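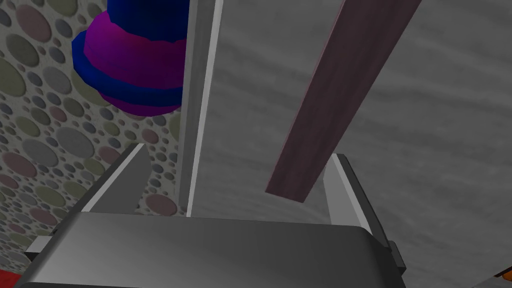
Wrist cam view in the sim, fingers open, nothing gripped.

Wednesday, gone midnight. Still fiddling with the Jadari cell. Swapped the finger pads in the model, then had to redo the camera offset becuase the old one was 2 mm out. Ran 100 open-close cycles. Fine. Then 121 more with the dotted wall texture on, also fine, bit slow.

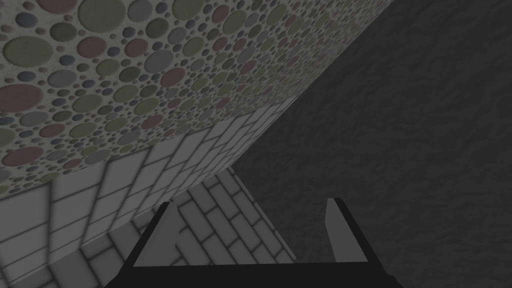
Next job is the joint limits. Rikirau config still has the old wrist values in, so it stops short every time. Copied over the Fontana ones, reloaded, no erors. Log is over 258 lines now, must trim it. Bed.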